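Week 6: Reporting a death in a faith community

These notes go with the second half of the unit on religion reporting. Bring your draft obituary to the tutorial, printed, with your sources listed on the back.

An obituary of a religious leader has to serve two groups of readers. Members of the congregation already know the person and will spot a wrong title straight away. Everyone else needs to be told what the organisation does and why the death matters outside it. Write for the second group and check with the first.

Titles vary between denominations and sometimes between two congregations in the same street. Ask the family or the office which form they use. Use the full title once, then follow the style guide.
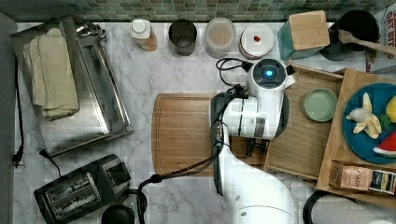 Cause of death is given only when the family or the organisation has released it. "Died suddenly" is acceptable if that is all you have. Don't guess from age or from a past illness, and don't lift a cause from social media.

Money needs the same care. If a charity says its founder raised a certain sum, attribute the figure to the charity and say what period it covers. Look up the annual returns as well. The totals often differ - pledges may be counted in one and left out of the other.

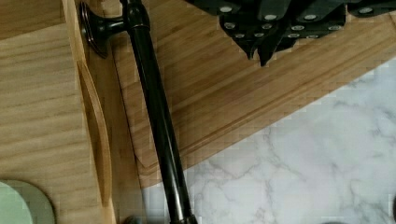

Funeral customs come up in nearly every story of this type. In some traditions burial follows within a day, so your deadline may be very short. Describe objects plainly when you don't know the proper word. A long, glossy black bar with a round flange at one end can be called exactly that in your notebook until somebody tells you its name. Guessing "rail" or "handle" and printing it is how corrections start.

Reading for next week: Dewulf, chapter 10, and the Odera handout on attribution. Chapter 11 is optional.

Exercise: write 15 lines on the death of the founder of the Gistham interfaith trust, using only the fact sheet. Leave out anything you can't attribute.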